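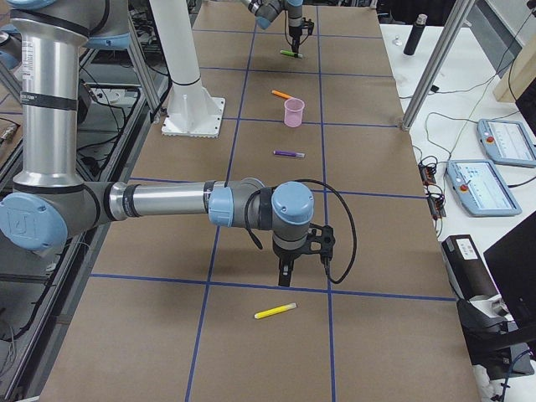
Night Run

Reset. Markers back on the paper, cup back on the paper, hands clear, step over the cords. Press record.

She had the late shift because she'd asked for it. Six to two, Brimport, second floor over the tile showroom, and the quota was 118. A hundred and eighteen good ones. Bad ones didn't count and you had to say why they were bad, typed in a little box, and by eleven she was typing things like "slipped" and "slipped agian" and "no."

The job was simple to say. Two arms, one table. Somebody drives them through the thing, and the system watches, and then you do it over but a little different. Marker in the next square. Marker turned the other way. Cup closer. The system was supposed to get bored of where things were and start to care what they were. That was how the guy from Cason put it at the training, and everybody had written it down.

Episode 44. Green one first, far arm. Down, down, slow, close. Lift. Good. Near arm takes the purple. Good. Orange. The near arm brushed the cup and the cup went over.

Bad. Why? "cup."

Reset.

You got a feel for it. That was what she couldn't explain to her sister on the phone. Her sister thought it was like a claw machine, and it was, sort of, for the first week. Then it was like writing with somebody else's hand. Then one night in February you were just picking up a marker and the hand was a yard and a half away from you and made of metal, and you noticed, and dropped it.

The rule was vary everything. Vary the start, vary the path, vary the speed. Don't be pretty. The instructions from Tolentino, who were paying for all this, had a whole page on it: operators drift toward habit, please resist habit. So she resisted. She went in from the left. She went in from high up. She took the yellow before the orange and then the orange before the yellow, and by episode 70 she had a habit of resisting, you could see it on the chart, a nice even spread like somebody dealing cards.

A message came in from the day lead. Your variance looks manufactured.

She read it twice. Ate half a granola bar over the trash can. Well what do you want, she typed, and erased it, and typed OK.

Reset.

The next one she closed her eyes to place the markers. Just tossed them, more or less. One rolled to the edge of a square and stopped on the blue tape. She left it. Went for it with the near arm, came in crooked, pinched the cap end instead of the middle, and it swung. It hung there swinging. Two weeks ago she'd have called it bad. She waited. It stopped swinging. She walked it over to the cup an inch at a time and let it down, and it ticked against the rim and went in.

Good.

She sat a second with her finger over the button — good, sure, but good how? Ugly. Slow. A kid would do it better. But it was a save, and there wasn't one save in the whole set so far, because everytime something started to go wrong she'd been stopping and throwing it out. Eighty clean pickups and nothing in there about what to do when you've got it by the wrong end.

She went back through the bad ones. There were a lot. "slipped." "slipped agian." "cup."

The box for a note on a good one was optional. Most people left it empty. She wrote: held it wrong, waited, kept going.

Then she did it again on purpose, and it looked like on purpose, so she threw that out. Then she did it again without meaning to. Kept it.

One a.m. Trucks down on the Skidesdale road, shifting gears for the hill. 100 on the counter. Her neck hurt. The lights in the stairwell had gone off on their timer, and past the glass it was all black except the exit sign.

101. The far arm missed the green. Closed on nothing, came up with nothing. She felt it in her own fingers, that little stupid pinch of air.

She didn't stop the recording.

Opened. Moved over a hair. Went back down.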